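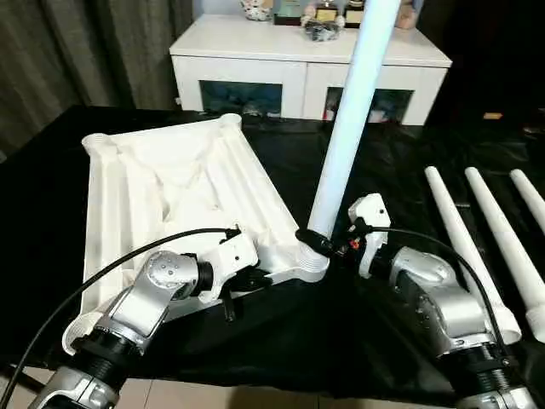 Ferkell Base and Pole Set

Home Products Bases & Stands Spare Parts Stockists Contact

The Ferkell is a knock-down stand consisting of one molded base and a set of push-fit poles. It ships flat and goes together on any clear table or floor. No screws or adhesive are used at the base joints.

Base

The base is a single white plastic molding, broad and flat, with raised ridges and channels across the upper face. The ridges stiffen the tray; the channels keep the weight down and give a grip when lifting. Rounded sockets are formed at the corners as part of the same molding -- they are not separate inserts and cannot be replaced individually. A cracked socket means a new base.

Poles

Poles are white and tapered, with a wide cylindrical end and a narrow rounded tip. The wide end is the lower end. All poles in a set are interchangeable, and any pole may go in any pole socket. Lay them side by side with the tips pointing the same way before starting, so that each one comes to hand the right way round.

Fitting

Set the base flat, sockets up. Hold the base down with one hand close to the socket being filled. Grip the pole low, just above the socket, and press straight down until it stops. A pole gripped near the tip will flex and may enter at an angle. If it binds, withdraw it fully and start again. Do not strike the tip.

On hard tabletops, put down plastic sheeting first. The underside of the base has no feet and will mark polished surfaces if dragged.

Black fittings for the lower part of the pole are listed under Spare Parts.

Specification

Catalog number: 1575
Color: white only
Base: one piece, molded plastic
Pack quantity, trade: 8 sets per carton
Minimum trade order: 2 cartons
Spare poles: sold singly or in bundles of 100
Cleaning: damp cloth, mild detergent, no solvents

Availability

Stocked at the Samville warehouse. Trade accounts are handled by Oyelaran Supply. The next molding run is scheduled for December; base orders placed after the current stock clears will ship from that run. Spare poles are not affected.

Privgate Fixtures, Samville | Contact sales | Copyright Privgate Fixtures | Back to top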